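The Sorting Table

Clorthorpe had 80 drawers of odds and ends when Gemma Gatti bought the shop, and Tullio Orlandini came with them. He had worked the back bench for so long that the stool had taken on his shape. He could find you a spring for a lamp that stopped being made before you were born, and he would tell you about the lamp while he looked.

What he couldn't do anymore was sort. His knuckles had gone stiff that February, and the returns were piling up. People brought things back in trays and bags, all mixed together, string wound through plastic wound through whatever else had been lying in the same kitchen drawer. Somebody had to pick it apart. Gemma did it in the evenings with the radio on and she hated every minute.

So she was very nearly dancing when she came in with the Beteo grippers under her arm.

"You hold it like this," she said, "and you do the job yourself, with the fingers, and it records how you did it. Then the machine learns. Tullio, it learns from US!"

"It has two fingers," said Tullio.

"Two fingers is plenty!"

"I have ten and I can't do it."

She wiped down the table, put the tray at the far side, and took the first turn. She had read everything. She had read the Beteo booklet twice and then a long piece by a woman who had spent a whole winter teaching a machine to fold dish towels, and had cried (the woman, and also Gemma, reading it) on the day it folded one by itself. It was a bad fold. One corner stuck out like a dog's ear. But a machine had looked at a heap of cloth and found the corners, and Gemma thought that was about the most wonderful thing she had ever heard.
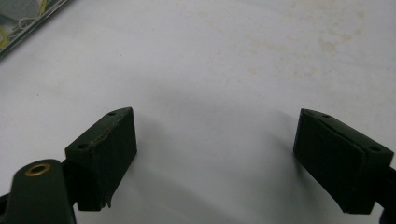 The first thing she learned was how much her own hands had been doing without telling her. She wanted one loop out of a tangle. With her fingers she would have given it a wiggle, felt where it was caught, let go a little, and pulled from the other side. With the gripper she could open and she could close. She closed on the loop and half the tray came up with it.

"Hm," she said.

"What does the machine learn from that?" asked Tullio.

"Not to do that."

"How does it know it was bad?"

She stopped with the tangle in the air. It was a good question, and she was delighted to have it, and she had no idea. She wrote it on the back of an envelope.

They went on like that for 7 days, an hour after closing. Gemma's mother phoned on the third evening and wanted to know if it would do windows. Martinelli from the bakery leaned in at the door and wanted to know if it would do his trays, which was a much better question, because his trays were all the same size and came out of the same oven in the same order every morning of the world.

"Yours it could do," Gemma told him. "I really think it could. I'd bet on it! The same thing in the same place, that part they're good at. It's ours that's hard."

"Why is yours hard? Yours is junk."

"That's why it's hard."

He thought this over and went away looking pleased about his trays.

Tullio had not touched the gripper. He watched from the stool and drank his coffee and now and then he said "left" or "not that one." On the fifth evening he said "no, no, no," and got down, and held out his hand.

It turned out, to the surprise of both of them, that he was good. The handle was fat enough that his knuckles didn't have to close all the way. And he didn't grab. He came in low and slow, flat to the table, and nudged a thing with the outside of one finger until it slid free of its neighbor, and only then did he pick it up. He had never in his life pulled on a knot. He talked to it the whole time, under his breath, in the voice he used for lamps.

"You're pushing," said Gemma. "I never thought of pushing."

"You're young. You think everything has to be picked up."

She let him have the tray for the rest of the hour. He did a hair tie, a washer, a length of string with a bead on it, and the cap of a pen. Each one went down at the edge of the table with a tiny click, in a row. When he got to a scrap of clear plastic it folded up and slipped out, and he tried it four ways, and swore, and tried it a fifth.

"That's the one they can't do," Gemma said happily. "Thin and see-through. The dish towel lady said the same. Half the time the machine doesn't even know it's there."

"Half the time I don't."

"But you kept going!"

"It was annoying me."

She wrote that on the envelope too, under the first question. She wondered if you could teach a machine to be annoyed. It seemed to her that a lot of housework got done that way.
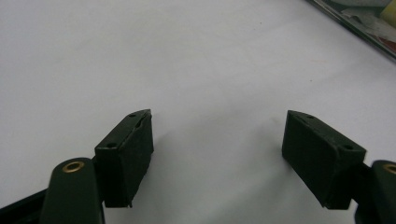

The Evening of the Arm

The arm arrived from Todidley on July 20, 2021, in a crate that took up the whole aisle between the hinges and the doorknobs. Gemma bolted it to the bench. Tullio swept up the packing and pretended not to be interested.

They gave it Tullio's hours to learn from. Then they gave it a tray, a fresh one, nothing in it that he had ever handled, and sat side by side on two stools to watch.

For a while it did nothing. Then it dipped, closed on air, and went back up.

"Oh, come on," whispered Gemma. "Come on, sweetheart."

It dipped again. It got hold of a shoelace and brought the shoelace up along with everything the shoelace was attached to, and dropped the lot. On the third try it came in low. It laid the outside of one finger against a brass hook and nudged, and stopped, and nudged. The hook slid free of the string. The arm picked it up and carried it to the edge of the table, and there was a click.

Gemma had both hands over her mouth.

It took eleven minutes to do one more, and it never got the plastic at all. She finished the tray herself before bed, by hand, with the radio on. Tullio stayed to help. He held the light, and when she reached for a knot and pulled, he said "left," and on the bench the arm swung over and tried again.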